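Workstation safety checklist – open office, second floor
Dudholm building, walk-through 19th May
Checked by: Corina Oberholzer
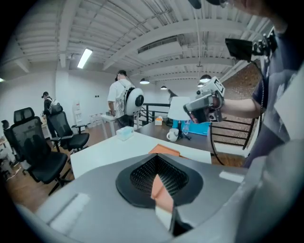 Items are marked OK, Fix or Ask. Comments go under the item they belong to. Anything marked Fix should be done before the next walk-through.

1. Desk tops clear enough to work on
OK. The white desk has a tissue box and an orange folder on it. Folders left over the weekend go in the cabinet by the printer.

2. Drinks and open containers
Ask. White mug and a clear water bottle on the dark gray desk, the bottle right beside the blue box. Mugs are fine on desks without equipment. Bottles need a screw cap – same rule as in the Tremach office.

3. Desk lamps
Fix. The lamp on the dark gray desk has no test sticker on the plug. The last round of stickers was done in December and this one must have been missed. Leave it unplugged until it has been tested.

4. Cables
Fix. No cable may hang across a place where people walk. Floor covers are in the supply closet, 8 left. Order more from Tuma when we are down to 4.

5. Standing desks
OK. Ran the one by the window up and down, no rubbing and no odd noise. Check that nothing is stored under the desk top before lowering it.

6. Walkways
OK. Main walkway measured 90 cm at the narrowest point, between the end desk and the pillar. Chairs get pushed in at the end of the day.

7. Boxes and small storage
OK. Nothing stacked on the desks. Shelf by the door is rated for 600 N – keep the paper on the bottom one.

8. Fire extinguisher and exit sign
Extinguisher OK, pin and seal in place. Exit sign Fix, one tube flickers. Reported to Ruangrit, waiting for a date.

9. First aid box
Ask. Eye wash is close to its use-by date. Who orders this now?

Signed: C. Oberholzer
Copy to front desk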